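How to Make a Bed With a Rumpled Duvet

I used to tug at my duvet from one corner and wonder why it always came out crooked, and it took me until this September (after a good many mornings of grumbling) to settle into a way that suits me. Clear the bed first, and give the duvet one big shake from the foot end.

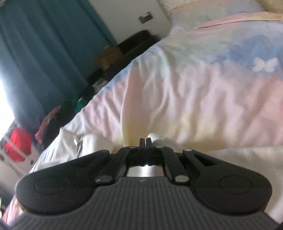 Smoothing goes best from the middle outward, with flat hands and no hurry at all. Work toward the sides, then down to the foot. A soft pastel print like this one, with its pinks and lavender blues, is forgiving, but the wrinkles do show — so go over it twice if you have the time. Fold your knit blanket in thirds and lay it across the end last.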